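Folding sports jackets on the bed

A track jacket or a windbreaker is more difficult to fold than a shirt. The cloth is slippery, the zip is stiff, the collar wants to stand up, and the sleeves go back to their own place as soon as you take your hand away. For many years I only threw mine over a chair. Now I fold them, and I want to write down how I do it, because my first page about jumpers received 141 comments and a large part of them asked about jackets.

You do not need a folding board or any special table. A bed is good. It is wide enough for both sleeves, and you can stand beside it with a straight back if it is not too low. If your bed is low, kneel on a cushion.

Before you start

Empty the pockets. I have washed one bus ticket, two pens and a packet of tissues in the same winter, so now I check also the small inside pocket. Close the zip of each pocket after you have emptied it.

Be sure that the jacket is fully dry. The cuffs and the waistband take more time than the rest. A jacket which is a little damp at the cuff will smell after some weeks in a closed drawer, and then you must wash it again.

Put your bags and small things on a table beside the bed and keep the bed for the clothes. When I come from the shops I leave the bags there too, and I take out one garment at a time.
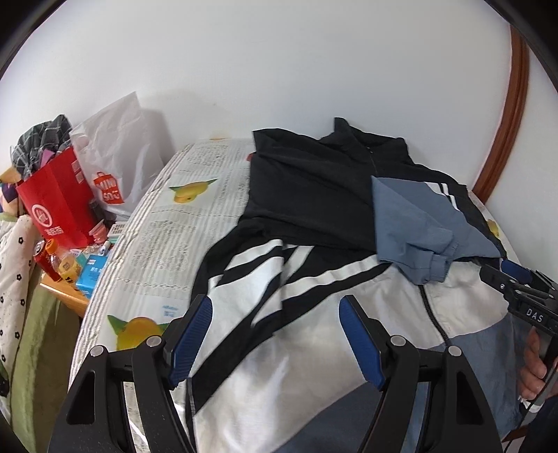 Ostapchuk

Spread the jacket first, with much space at each side. On a smooth sheet the cloth slides easily, and this is helpful when you want to pull a sleeve out straight. On a fluffy blanket the jacket stays better where you put it, but small hairs can stick to black fabric. I have a lint roller from Flidport in the bedside drawer and I use it before folding, not after.

Look for the collar. A stand-up collar has usually a stiff piece inside, and if you press it flat in the wrong place it gets a line which you will see when you wear it. I leave it standing until the end.

The steps

1. Close the zip to the chest, not to the top. With the zip closed the two front halves stay together. If you close it to the very top, the collar becomes a hard tube and does not lie down.

2. Turn the jacket on its front, so the back is looking at you. Take it by the two shoulders and put it down slowly. Air will stay inside. Push it out with your flat hand from the collar to the hem.

3. Look at the panels. Many sports jackets have stripes or a panel of other colour which goes across in a diagonal. Do not use these lines as your guide for folding. They are there for the look and they will take your fold to one side. Use the side seams, and if there are no side seams, use the middle of the collar.

4. Take the sleeve by the cuff, and only by the cuff. If you take it in the middle, the cloth makes a ball and you must begin again. Hold the cuff at its edge, lift it a little from the bed, and pull softly until the sleeve is one straight line from the shoulder. Then lay it down across the back. A gathered or ribbed cuff is the strongest part of the sleeve, so it does not mind to be pulled. 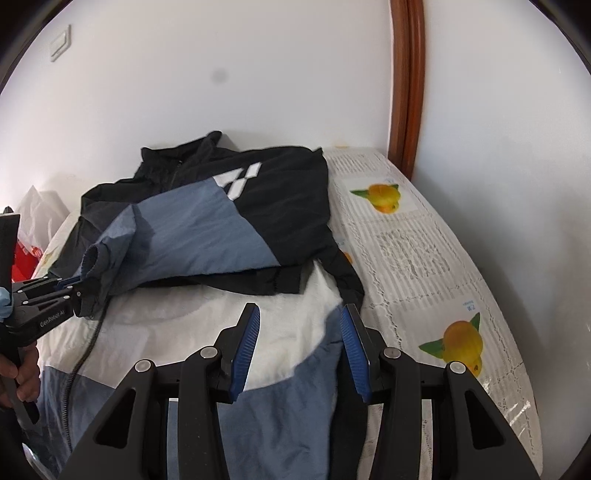 5. Do the same with the second sleeve. Let it lie on top of the first, a bit lower, so that the two cuffs are not in the same place. Two cuffs together make a thick lump in the middle.

6. Fold the sides to the middle. The width should be the same as your drawer or your shelf. My drawer is a Skiltmont and it is narrow, so I fold the sides a little more than other people do.

7. Fold the hem up to the middle of the back, then one time more to the shoulders. If the jacket has a lining, put your hand inside the hem before this and pull the lining flat. A bunched lining is the most common reason for an ugly fold.

8. Turn the packet over and lay the collar down with your fingers. If there is a logo on the chest it should now be on top, or close to it. I like this, I can find the jacket without opening all the others.

When the cloth does not stay

Some windbreakers open again like an umbrella. For these I roll. Do steps one to six, then roll from the hem to the collar, and put a wide elastic band on the roll. Do not make it very tight. A thin band can leave a mark in printed parts.

If there are already deep creases, hang the jacket in the bathroom while you have a shower. Do not iron it before you have read the label. I once put a hot iron on a sleeve and the cloth became shiny in one spot, and it is still shiny.

Where to keep it

I keep jackets standing in the drawer, one behind the other, with the fold up. A cotton storage bag is also good for the summer. I use the middle size from Plellomance, number 606, which holds two thin jackets or one with a warm lining. A plastic shopping bag is fine for carrying, but I would not leave a jacket in it for months.

Leave new tags on until you have tried the jacket at home with a jumper under it. After that, cut them with small scissors and do not pull, the thread can make a hole near the neck.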